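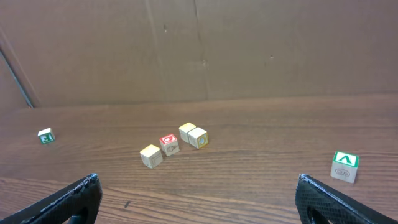 February 6, 2020 – Bumbridge bench, Skumillow two-arm kit

Kit is on loan from Clorkbridge until we decide. Quote stands at 700 for the extra set of fingers plus a spare wrist servo. Asked for the servo price on its own, no reply yet.

Trying the alphabet blocks today, on bare wood with the cardboard up at the back. Mixed faces on purpose: colored borders, plain line drawings, blank sides. Rimkutė (the vision add-on) is supposed to cope with all of them.

Wrist cameras first. Default exposure is too slow for moving shots. Dropped it in the settings panel, saved, and the panel went back to default after a restart. Written up as issue 2 on the list. 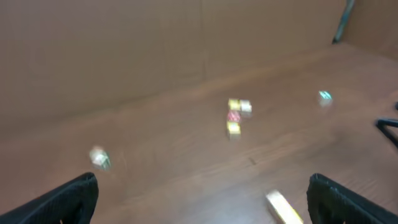

Blocks that touch are the hard case. The finger tips need a gap to get in, and the manual's advice is to nudge the pair apart first. It gives no nudge routine. Wrote a short one and put it in the shared folder under "split". Check the speed before running it – it is set for foam, so 86 is too high for wood.

Cable routing is my main complaint about the hardware. The loop at the wrist wants a clip and the kit ships without any. Arms themselves feel stiff enough.
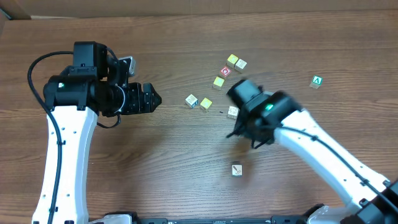
Both arms on the one rail is fine for this size of table. Zeroing is by hand and takes patience. I would pay for end stops.

Glare is the other thing. The tabletop finish is shiny and from low down the wrist view picks up the room light.

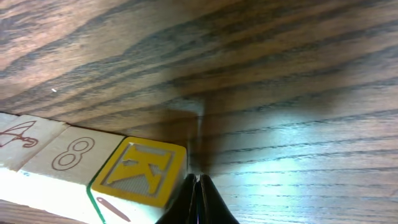 Want a matte mat under the work before judging Rimkutė on letters read sideways. Same for the outlined numbers, thin brown lines on pale wood.

To do:
clips for the cables
mat
ask Clorkbridge if the settings bug is fixed in the September build or still open
repeat the split routine with 4 blocks in a row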